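Robotics Club: Kitchen Tasks

The Felton robotics club has moved on to its simulated kitchen for the January term. Students write code that sends the arm into the refrigerator to reach a yogurt cup on the upper shelf. Each team gets 200 tries per version, and the club has logged over 3000 so far. 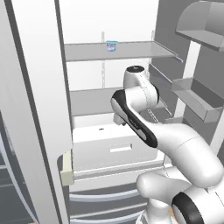 Next Meeting

We start at 4 p.m. in the computer lab. Umesh Lodhi will go over wrist angles and shelf clearance - bring your latest code. New members should see Kaan Karakaya for a login.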